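Cork on the play table, six weeks in

Mar 12, 2025

I wrote in the fall that I was going to put cork on the table and on the shelf in the white cabinet. It took me until the end of January to start, and a few people have asked how it has held up, so I'm putting down what I used and what I would change.

The problem was noise. The letter blocks are loud, and on the old bare top every block that fell over sounded like a dropped plate. The blocks also slid. If you bumped the table while someone was stacking, the stack went. I had tried a felt blanket, then a foam mat, and both of them bunched up at the corners.

Manolis Lambrakis had part of a roll of cork left over from his hallway and sold it to me for less than he paid. It is made by Rornis, 3 mm thick, with a fine speckle. The roll covered the table with enough left for the shelf and the top of the box with the colored buttons. I had planned to paint that box top, but the cork was there, so I used it. Total spending for the whole job came in under the $200 I had set aside. The biggest item was the glue.

Cutting was slow. I used a utility knife and a 41-inch steel straightedge, and I changed the blade far more often than I expected to. Cork looks soft but it dulls a blade fast, and a dull blade tears crumbs out of the edge. My first cut along the front was ragged. I ended up trimming it back and covering the edge with a white and gray speckled strip that had been in the garage for years — it looks better than the plan did.

For the glue I used Zaltine contact adhesive, one coat on the table and one on the back of the cork. The can says to wait until it is no longer sticky to the touch before pressing the two together. I rushed the shelf and got a bubble near the back. I slit it with the knife, worked a little more glue in with a toothpick, and put a stack of cookbooks on it overnight. It stayed down.

I did not seal any of it. Melati Sumampouw sealed hers and told me it went shiny and got slippery again, and slippery was what I was trying to get away from.

The blocks are the same ones as before, a secondhand Rurura set. They have letters or numbers on their faces and the faces don't spell anything on purpose. The navy one has a yellow-green O with an A next to it. I like that the letters are big and plain. I do not like that the A and the O are turned different ways, and it bothers me more than it bothers anyone who plays with them.

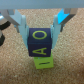
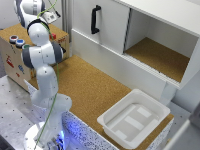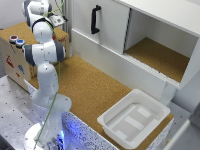 Does cork stain easily if you leave it unsealed?

It stains if a spill sits on it. Water wiped up in the first few minutes leaves nothing, but juice or coffee left overnight will leave a ring, and sanding lightly takes out most of it.

I have one ring so far, near the back, from a mug of mine. I went over it with fine sandpaper and it faded to the point where you have to look for it.

As for noise, the difference is large. A block falling over on cork makes a dull knock. The tray was the other loud thing, the white plastic one with the ribbed bottom. Sliding it across the bare top used to make a scraping sound I could hear from the kitchen. It doesn't slide well on the cork at all, so now it gets lifted and set down, and that is quieter too.

Cleaning is easy enough. Crumbs come up with a handheld vacuum with the brush on. A wet cloth is fine as long as it is wrung out. Do not use a scrubbing pad. I tried one on a spot of dried glue and took off the surface, and there is a pale patch there now.

The cabinet shelf was the part I almost skipped, and I use it every day. Things stay where I put them when the door slides shut. Before, the front row of whatever was on the shelf would creep forward and end up in the track.

Next is the drawer unit from Hajji, which has the same bare surface inside and the same rattle. I measured it on Sunday and I need 13 more inches of cork than I have. Manolis says he has another piece somewhere in his basement. If he can't find it I'll do the bottom drawers and leave the top one as it is.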